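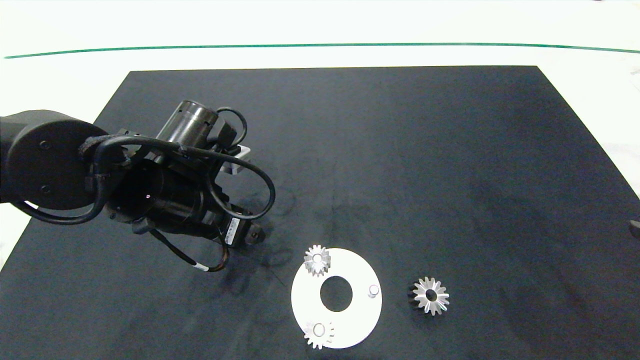

Figure 1. Matte black mat on a white floor.

Surface Appearance and Visual Inspection
Unit 2: Gloss, Matte and Glare
Handout prepared by Raymonde Tremblay

Please read these notes before the practical session. The formulas are in the textbook and I do not repeat them. My wish is only that you learn to use the correct words when you look at a surface, because most of the disagreements between a supplier and a customer start with a word.

2.1 Two kinds of reflection

When light arrives on a surface, a part of it is absorbed and a part of it returns. The returning part can go in two ways. In specular reflection the light leaves at the same angle at which it came, on the other side of the normal. A mirror and quiet water behave like this. In diffuse reflection the light is spread in many directions, so the surface has almost the same brightness from every place where you stand. Plain paper and unglazed clay are the usual cases.

Real surfaces do both. Students often believe that a black surface has no specular part. It is a mistake. Black paint with high gloss reflects very little diffuse light, and for this reason the highlights on it are easy to see. Color and gloss are two separate properties and must be written in two separate fields of the report.

On matte black material, marks of use often appear as lighter streaks. In some cases the relief of the surface was pressed flat, and in other cases dust stays in it. Clean the sample first, then look again, and only after this decide which word to write.

2.2 Texture and scale

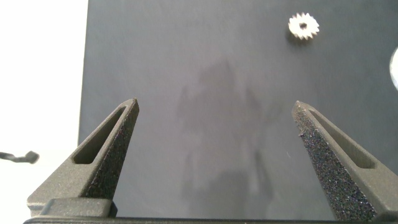

The size of the roughness decides what the eye receives. If the relief is very small compared with the wavelength of the light, the surface looks like a mirror. If it is larger, but still too fine for the eye to separate, we see an even matte. When the grains are larger again, each one can send its own small highlight to the eye, and we speak of sparkle. Compare the smooth outer face of the left gripper finger with the speckled pad on its inner side: the first is an even charcoal gray, and the second shows tiny points of light. Both words, "matte" and "sparkle", can be correct for one object, and you must write which side you mean.

Sparkle changes when you move your head. A true color difference does not disappear in this way. So the simplest test is to move slowly from left to right and to observe if the points jump from one place to another.

In the Watex samples (box 1831) you will find painted plates with coarse grain and with fine grain. Hold them at arm's length first, and come nearer after. Please write down what you saw at both distances, also if you saw no difference.

2.3 Direction of the finish

Many metal surfaces are not equal in all directions. A brushed sheet has fine parallel lines, and the highlight on it is stretched across these lines. If you turn the sheet by a quarter turn, it can go from bright to dark although nothing changed in the metal. Two plates cut from the same sheet and mounted in different directions will look like two different materials. The customer of Hinojosa, in the case study of last unit, refused a full delivery of cover panels for this reason.

On a turned or faced part the marks follow the tool and not a straight line. The highlight then takes another form, often a bright fan around the center. Always write the direction of the finish in relation to an edge or an axis of the part.

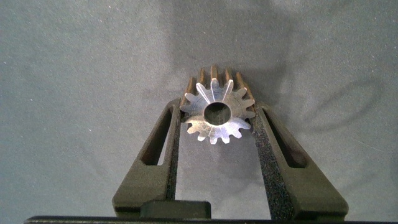

2.4 Color of the surroundings

A polished metal has a weak appearance of its own. It shows you mainly the room. Near a brown wall the same steel can look warm, and under the sky it looks blue. Before you write "discoloration", put a sheet of white paper next to the part, and after this a black one. If the tint moves or goes away, it came from the room.

At Faltard the inspectors wear gray coats. One red sweater is enough to disturb the judgment of a chrome part.

2.5 Glare

Glare is the case where the specular light is so strong that the details under it are lost. The eye suffers from it, and a camera suffers more, because its range between dark and bright is smaller. When an area of the picture has reached full white, no later correction can bring the details back. 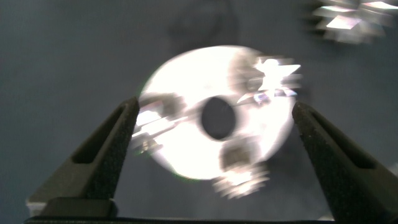 The remedies are simple and should be tried in this order. First, change the angle of the part. Second, make the light source larger with a diffusing sheet. Third, reduce the exposure, and accept that the dark areas will become darker. A polarizing filter helps on plastic and varnish, but it helps much less on bare metal.

For the practical: bring the Brakier lamp from the cabinet and let it warm up before you begin. Work in groups of 2. One person moves the sample and the other writes, then you exchange. The sheets must be on my desk before noon, with the name of both students on each page.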